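About Hullby Equipment Planning

Hullby advises schools, colleges and small manufacturers on the purchase of robot arms and the equipment that goes with them.

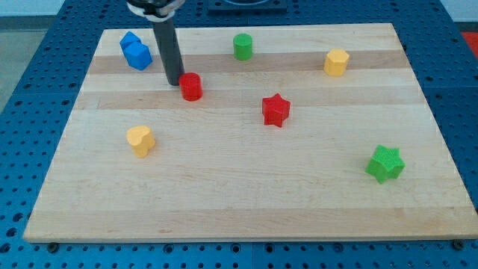
The firm was founded to answer a question that many institutions face in the spring budget round: what will an automation project cost once the arm itself has been paid for? The quoted price of a robot seldom covers its mounting, its tooling, the guarding required by the insurer, the training of staff or the electrical work in the room. Hullby prepares budgets that set out each of these items on a separate line, so that a board or finance office can see what it is being asked to approve.

Our Work

Clients usually come to us at one of two stages. Some have a grant in hand and a deadline to spend it. Others have a general wish to bring automation into a workshop or classroom and need a plan covering several years. For both, we begin with the task. Before any supplier is contacted, we ask the client to write down what the equipment will be expected to handle, how often, and who will be in charge of it. Many first proposals are reduced in size at this point – a few are enlarged.

We maintain a library of 209 equipment budgets from completed projects, which our planners consult when preparing new estimates. Names and sites are removed from these records before they are used.

Our Offices

The main office and demonstration room are in Ritcombe. The demonstration room covers almost 3889 square feet and is open to clients by appointment, Sunday excepted. Visitors are encouraged to bring sample parts and to include the members of staff who will use the equipment from day to day.

The Malabanan Program

The Malabanan Program provides planning support to public schools at a reduced fee. Each school receives a needs review, a written budget and a replacement schedule covering 5 years. Applications open in August and are considered in the order received.

The Katar Worksheet

Our standard planning form, the Katar Worksheet, is supplied to every client at the first meeting. It is divided into three parts: purchase, installation and yearly running costs. Clients keep the completed worksheet and may share it with any supplier they choose.

Independence

Hullby does not sell equipment and accepts no commission from those who do. Our fees are agreed in writing before work begins and do not vary with the amount a client spends. Where a client already holds suitable equipment, our report will say so – including when this means that no purchase is recommended.

Requests for a first meeting may be made by letter or telephone to the Ritcombe office.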